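Horse refuses to load for the way home, only at shows

Asked by Mieke Visser, Saturday, November 24, 2018

Hello all. My gelding Konero is 16 years old and we do dressage at a low level. At home he walks into the trailer without any problem. But when we must go home from a competition he stops at the ramp and plants his feet. Last time, at Dokurdale, it took up to 2 hours and I was almost crying. He does not rear, he only stands and looks away. The trailer is a double one and he travels alone in it, on the left side. Has somebody had the same? We have one more show in December and I am a bit afraid of it.

3 replies

Reply from Sakamoto
Mine did this for a whole season. Please check first how he travels, before you train anything. I asked a friend to drive my trailer on a quiet private road while she took the corners as she normally does, and I watched the horse from outside. He was leaning on the partition in every left turn. We moved the partition a little to give him more room for his legs, and I began to drive much slower in the bends.

After this I practised loading in other places than home. I drove to a neighbour's yard, unloaded, walked ten minutes, loaded again, gave him some hay and unloaded again. Some days we did not drive anywhere at all. 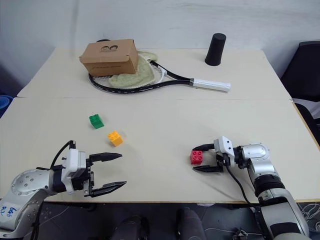

For the show itself, I advise you to load him early, when the parking field is still quiet. Do not wait until all his friends from the warm-up are leaving. Wear gloves and take one calm person with you. Three people with good advice behind the horse is too much.

Reply from Dovus
bucket of feed, works every time

Reply from Mieke Visser
Thank you both. The bucket I have tried, he stretches his neck very long and eats with his back feet still on the grass. I will look at the partition this weekend. Sakamoto, did you tie him before or after you closed the bar behind him?

Reply from Sakamoto
Always the bar first, then tie.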